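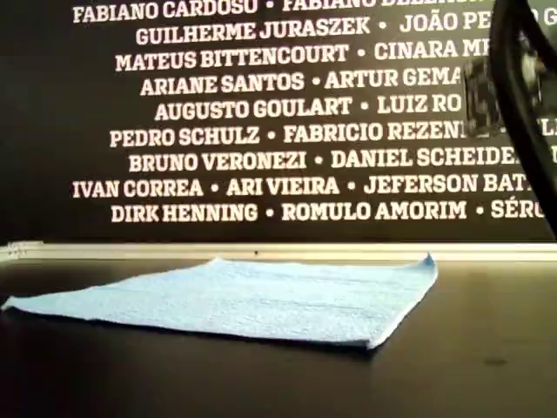 Photo: Jesico

How to Get Dingy White Cloths White Again

I love white kitchen cloths. I love them far more than is reasonable, and I have a whole drawer of them to prove it. They go with everything, you can see exactly how clean they are, and you can wash them hot without worrying about the color. The trouble starts a few months in, when the whole stack turns the shade of weak tea and a hot wash doesn't budge it.

Good news - most of that gray isn't permanent! It's usually old detergent, body oil, cooking grease and minerals from hard water, all packed down into the fibers. Textured weaves like waffle, terry and huck are the worst for it (all those little pockets!) but they also come back the most dramatically.

What you need

Oxygen bleach powder, plain and unscented
Your usual detergent
A bucket or a deep sink
Rubber gloves
Very hot tap water
A wooden spoon you don't cook with

Check the labels first. This method is for cotton and linen. Silk and wool should stay far away from it, and anything with colored stitching should be tested on a corner before it goes in with the rest.

Step 1: Sort by how bad it is

Make two piles, the gray ones and the stained ones. Gray cloths can go straight to the soak. For grease spots, rub in a drop of dish soap and leave it for 25 minutes. For coffee and tea, wet the spot and pat on a paste of oxygen bleach and water. Tomato I treat with dish soap first, and then I dry the cloth in full sun at the end. Sunlight on a tomato stain is a wonderful thing and I get excited about it every July.

Step 2: Mix the soak

Fill the bucket with the hottest water your tap gives you and stir in four tablespoons of powder. Keep stirring until you can't feel any grit on the bottom. Undissolved powder can sit in a fold and do nothing useful, so take your time with this part.

Please don't add chlorine bleach, ammonia or vinegar to the bucket. Some of those mixtures give off dangerous fumes, and vinegar just works against the powder anyway.

Step 3: Push everything under and walk away

Load the cloths in one at a time, press out the air bubbles with the spoon, and go do something else. I leave mine overnight, nine hours or so if I start after dinner and get up at a normal time. The water may turn an alarming brown. I find this deeply satisfying.

If it goes dark in the first hour, drain it and mix a fresh batch.

Step 4: Wash and rinse twice

Wring the cloths out and wash them hot with half the detergent you normally use. Then run an extra rinse. Extra detergent is a big part of what made them dull in the first place, so this is a habit worth keeping. Skip fabric softener completely. It coats the fibers and your cloths will push water around the counter instead of picking it up.

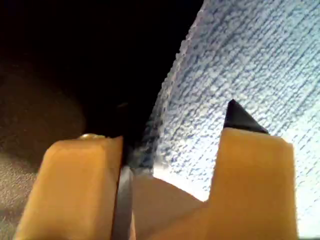 Textured white cloth, close up.

Step 5: Dry them

Give each one a hard snap before you hang it, which opens the weave back up. Outdoors on a line is best. A dryer on medium works too, but look for leftover stains first, as heat tends to set them. Still see one? Back in the bucket for another round.

Keeping them that way

Hang damp cloths up right away, wash whites only with whites, and do a short soak once a month. If your water is hard, add a spoonful of washing soda to the load - it made a bigger difference at my house than any detergent I tried.

Related
How to Fold Kitchen Cloths So They Stay Put
Washing Soda or Baking Soda?
Getting Candle Wax Out of a Tablecloth
Cleaning a Smelly Front-Load Washer

Contact | Copyright Daneshvar Home Pages | Back to top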